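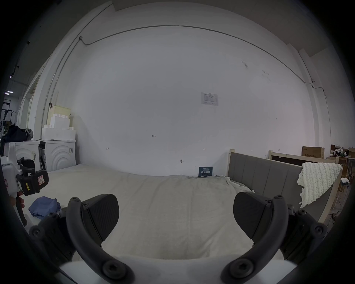 A cream sheet against a white wall. Plain bedding is back in a lot of small-town rentals.

The last boarding house in Buvstead has 9 rooms. Two are let by the night, the rest by the week or month, and the list for July is already full. Áine Ó Dubhghaill bought the place off her aunt, kept the sign, ripped out the carpet. No app. You phone. If she's in the garden you phone again.

I went up for one night and stayed two. Bus from Clodine, then a long walk with a bag, past the feed store and the shut-down bank. Supper at six, soup and bread and whatever pie is left over from Sunday. People sit where they like but mostly they sit where they sat yesterday.

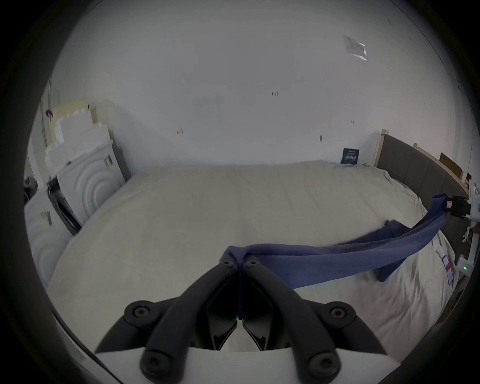

The weekly people are the intresting ones. A nurse covering shifts at the hospital in Dunbar. A man laying floor in the old school. A widower from Primthorpe who sold up, came for a month and hasn't looked at a house since. He does the crossword in pen and won't take help with it.

Boarding used to be how half this county lived when they were young. Then came zoning rules, cheap cars, motels out on the highway. By the time Áine was in high school hers was the only one left, and her aunt was getting letters from the town asking what exactly it was. Still gets them. She keeps them in a cookie tin.

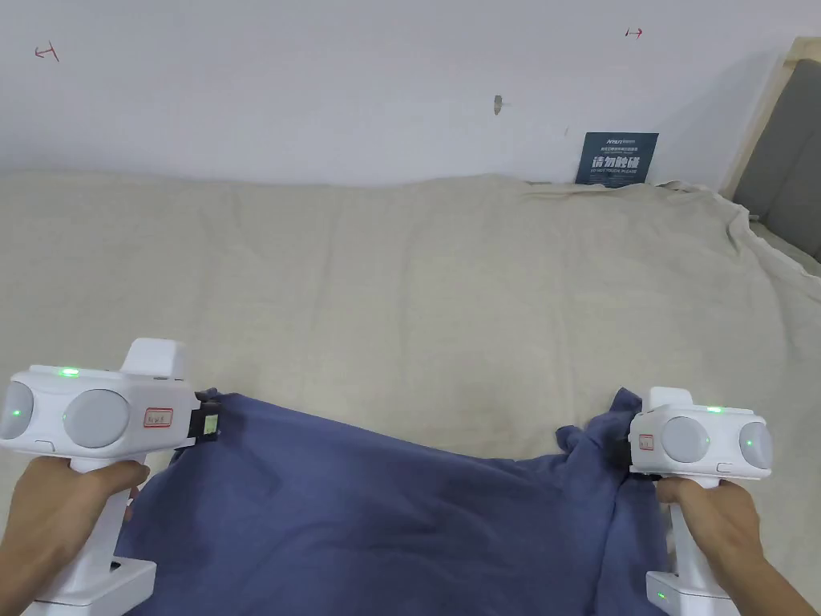 So what does a week cost?

Rooms are $376 a week with supper, paid on the first night, and the price drops if you stay the month.

Cash or check. Towels changed twice a week, sheets once, and you can do your own in between if you want, the washer's in the back hall and it walks when it spins. Quiet after ten. Visitors in the front room only, a rule from the aunt's time which Áine says she'd drop if anyone asked her to. So far they havent.

She has been talking to a couple in Dunbar who want to open one of their own. Bigger house, worse roof. She told them to fix the kitchen first and buy twice as many pillowcases as they think.
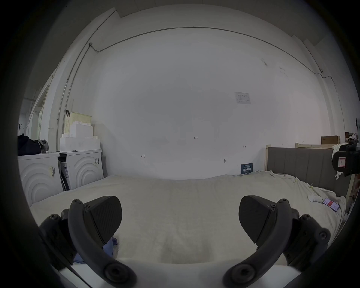 Getting there

Bus from Clodine, morning and late afternoon. Ask for the feed store stop. Parking out back for two cars, so call first if you're driving.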